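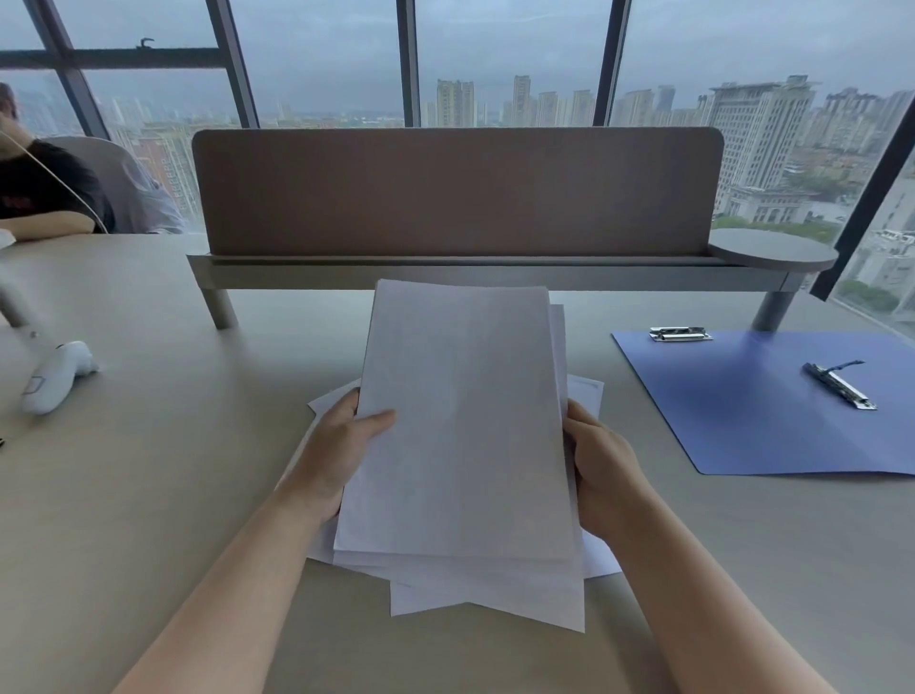

Figure 2. Sheets held upright over a loose pile, with an open blue folder to the right.

According to Meron Wubshet, a fingerprint prompt that fails twice is worse than a password, and she had turned hers off before the end of the first week. Eleven other participants in the Warer trial made similar remarks in the exit survey, most of them about prompts that appeared while they were in the middle of another task.

4.2 Fallback behavior

We logged every sign-in attempt in the Warer browser extension for 32 office workers at two sites, Hemberg and Clanau. Each participant could sign in with a fingerprint or with a typed password. The extension offered the fingerprint prompt first and showed the password field after a failed read or when the user pressed Cancel.

At Hemberg, 61 percent of failed reads were followed by a password on the next attempt. The rest were followed by a second try with the same finger. Few people used the second enrolled finger, although all of them had registered one during setup. Clanau showed the same pattern with more cancellations, which we put down to the shared workstations there.

The prompt timed out after 30 seconds. We had expected this limit to matter little, but several users left the prompt open while they looked for a document or answered a call, and then had to reload the page. The log records these cases as timeouts and does not separate them from sensor errors. Krajčí reports the same problem in an earlier study of desktop sign-in and recommends a separate event code.

Participants who completed 100 or more sign-ins canceled the prompt less often in May than in the first month. We did not test whether this came from practice or from the sensor update installed between the two periods. Section 4.3 gives the results by site.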